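The Belt at Furirden

The belt came from Karimi on a Tuesday, in a crate big enough to rent out. It was green, it was secondhand, and the invoice described it as "lively."

I had run the returns desk at Furirden for 29 months with a table and my own two arms. People sent back kettles, curtains, single boots. I picked each thing up, sighed at it, and put it in a bin. Head office in Tivton felt the sighing could be done faster.

So we got the belt, and a manual of 66 pages translated from some language that had no word for "off."
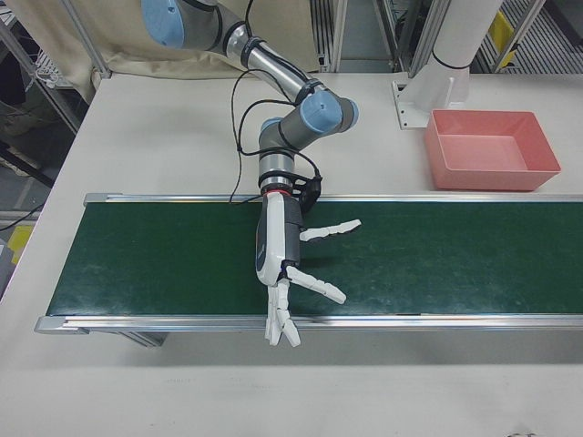

By the end of the first week I had opinions about it. It hummed in B flat. It collected scuffs the way my uncle collected parking tickets. It treated a box of buttons with great tenderness and flung a bathroom scale at the wall.

Then the returns stopped. No kettles, no boots. I called Tivton, and a cheerful voice told me the Braltitz branch was taking everything now, all 3045 items, as part of a trial. Braltitz had a table.

"What should I do with the belt?" I asked.

"Keep it company," said the voice, and hung up to go to lunch.

I ate my sandwich standing up. Around three I set the crust on the green part, pressed the button, and watched it leave.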